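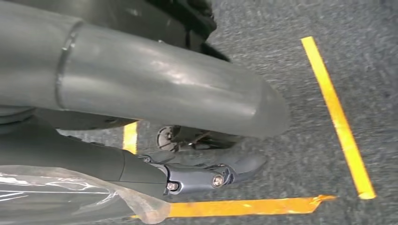 Ukex Meatless Menus

Ukex is a table of dishes from vegetarian restaurants and food stalls, typed up from printed menus. It was put together by Reshma Zwane and Majdi Kassab and first shared in March 2018.

What's in it

There are 1,000 dishes from 30 places to eat. Each row is one dish as it was printed on one menu. If two places sell the same dish, it appears twice.

Files

dishes.csv – the main table
places.csv – one row per restaurant or stall
notes.txt – spelling choices and open questions

Columns in dishes.csv

dish_id – a number, never reused
place_id – matches places.csv
name_printed – the name exactly as on the menu, typos included
name_plain – a short English name, added by us
main_item – tofu, gluten, mushroom, beans, egg, vegetable or other
egg, dairy, onion_garlic – yes, no or unknown
price – as printed, with no tax added

How it was made

Menus were typed by hand. Sosina Mekonnen checked every row against the paper copy and filled in name_plain. Where a menu did not say if a dish had onion or garlic, we asked the kitchen. If we got no clear answer, the value is unknown.

Known problems

Buffets that charge by weight are left out, so the table leans toward places with table service. Mock meat dishes are hard to sort. "Vegetarian goose" is bean curd skin at most places but gluten at two of them, and 19 rows still have main_item set to other for this reason. Daily specials written on boards were not recorded. Prices go out of date quickly – please don't use them to plan a meal.

Do not use this table to make choices about allergies.

Changes

The May update fixed the place_id values for Histska and Grilo, which had been swapped.

Use

Free to copy and change with credit to Ukex. Send corrections to Shona Haldane with the dish_id and, if you can, a copy of the menu page.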